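Why Do Floors Creak?

Have you ever tried to sneak to the kitchen at night for a cookie, and just when you thought you were safe, the floor went CREEEAK? It can sound as if the house is telling on you! Houses have been doing this to children for a very long time, and today we are going to find out why.

Let's start with what is under your feet. In many houses the floor is made of wooden boards, and those boards rest on long, strong beams called joists. You can't see the joists, but they are down there all day and all night, holding up you and your bed and your piano (if you have one). The boards are fastened to the joists with nails or screws.

Now, wood comes from trees, and even after it has been cut into boards it goes on soaking up water from the air, a little like a very slow sponge. On sticky, damp days the boards swell up and get a tiny bit wider. When the heat is on in winter and the air is dry, they shrink again. You would never notice it by looking, but the boards push and pull at each other and at the nails, year after year, and bit by bit some of the nails get loose.
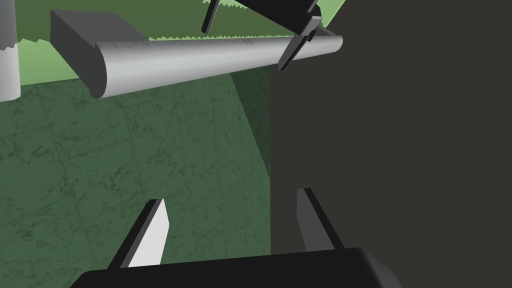 Once a nail is loose, the board can move. When you step on it, the board goes down just a hair, and when you lift your foot, it comes back up. As it moves it rubs against the nail, or against the board next door, and the rubbing makes the wood shake very fast. That shaking travels through the air to your ears, and there is your creak! A violin works in much the same way, with the bow rubbing on the string, although most people would rather listen to the violin.

Old houses usually creak more, as you might guess. The library in Prisurcombe was built in 1928, and there are 12 stairs going up to the children's room, and I do believe every one of them has its own voice. The fourth one sounds like a duck. If you visit, go up slowly and listen.

What about floors made of tile or concrete? Those stay pretty quiet, as they don't bend when you walk on them (at least not enough to hear). A carpet can hush your footsteps, but if there are loose boards underneath, you may still hear them grumbling away.

Try it at home! Take off your shoes and walk across a wooden floor, first down the middle of the room and then close to the wall. Is one way quieter? Try it again on a rainy day in May and once more in winter, and write down what you hear.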